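Maintained by Roxana Espinoza and Jaanus Eglītis. Questions about the labels go to Jaanus; questions about the files go to Roxana.

# Skastham: two-arm cloth folding with late re-grasp labels

Skastham is a set of teleoperated cloth-handling episodes recorded on a two-arm bench in Itorville. It was collected to test one idea: a policy that is told when a re-grasp is coming should waste less motion between the first lift and the first fold. The set contains the recordings, the phase labels, and the splits used in our March report. Trained weights are not included.

## Contents

| Item | Value |
|---|---|
| Episodes | 1372 |
| Held-out episodes | 462 |
| Arms per episode | 2 |
| Phase labels | 4 |
| Label rate | 60 Hz |
| Release date | 2021-04-29 |

Each episode directory holds joint positions, commanded positions, gripper opening, fixed-view video, and a `phases.csv` file. Joint values are in radians. Gripper opening is normalized per arm, where 0 is closed and 1 is fully open. Left and right are given as seen from the front rail, and this convention is the same in every file.

## Task

The operator picks up one item of cloth, lays it out on the marble-patterned surface, folds it, and releases it. Items kept in the green basket are not part of the episode unless the metadata field `source` says `basket`. Placement at the start is not scripted. An episode may begin with the cloth bunched, partly open, or lying across the surface.

The four phases are:

1. `lift`: one gripper closes on the cloth and raises it. The other arm may be idle.
2. `spread`: the cloth is lowered and pulled out until the operator marks it as workable.
3. `fold`: any motion that brings one part of the cloth over another.
4. `settle`: pressing, small corrections, and release.

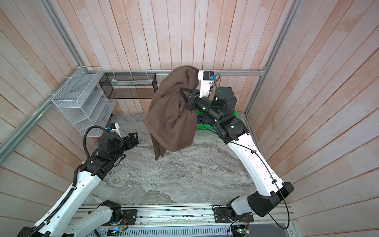

The boundary between `lift` and `spread` is the hardest to label. Jhonatan Villca and Édgar Lozano each labeled the full training portion, and disagreements were settled by Jaanus using the joint traces next to the video. The rule finally adopted is that `spread` starts at the first downward command of the holding arm after peak height. An earlier rule used first contact with the surface, but heavy folds hide the contact point from the fixed view.

## Method

The baseline, Um, is a behavior cloning policy with a shared encoder and one action head per arm. It receives the fixed view and both joint states. Jelix is the same network with one added output that predicts time to the next re-grasp. This value is fed back into both action heads at the next step. No other layer differs, and both were trained on the same episodes in the same order.

Re-grasp targets come from `phases.csv` and from gripper opening. A re-grasp is counted when a gripper opens past 0.3 and closes again within the same phase. Openings that end a phase are excluded. The threshold was chosen on training episodes only.

## Results in brief

Jelix shortened the idle stretch between `lift` and `spread` on the held-out episodes. It made little difference in `fold`, where both policies tend to follow the operator's timing closely. In `settle` it was slightly worse: the predicted re-grasp time stays low near the end of an episode, and the policy sometimes re-opens a gripper that should stay put. Masking the extra output during `settle` removes most of this. The masked variant is the one reported as `jelix_m` in the result files.
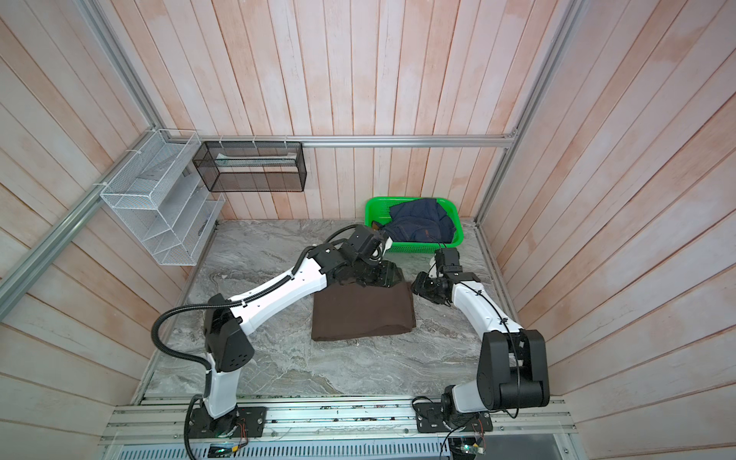

## Known problems

- Cloth edges are hard to separate from each other in dark items. Edge-based metrics should not be compared across items.
- Gripper opening on the left arm drifts over long sessions. Use the per-session offsets in `calib/`.
- Some `settle` segments are very short. The loader drops segments under ten samples by default; set `min_len=0` to keep them.
- The fixed view does not give depth. Height above the surface has to be computed from joint positions.

## Loading

```
from skastham import Episodes
train = Episodes("data/", split="train")
ep = train[0]
print(ep.phases, ep.left.grip, ep.right.grip)
```

The split files list episodes by session, so no session appears on both sides. Random re-splitting by episode will raise scores, and those scores should not be set beside ours.

## Questions we have been asked

**Can the label rate be reduced?**

Labels can be resampled to a lower rate with `tools/resample.py`. Abelardo Mamani wrote the script and keeps it current. It holds the last phase value and does not interpolate.

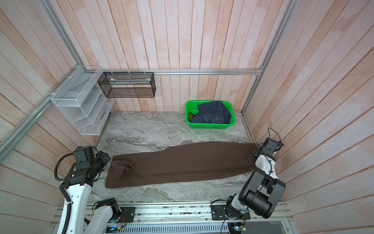

**Why is there no separate phase for straightening the cloth after it has been laid out?**

Straightening is included in `spread`. We tried a fifth label for it early on, and the two labelers placed its start too far apart for it to be useful as a training target. The raw marks from that attempt are kept in `labels_old/` and are not read by the loader.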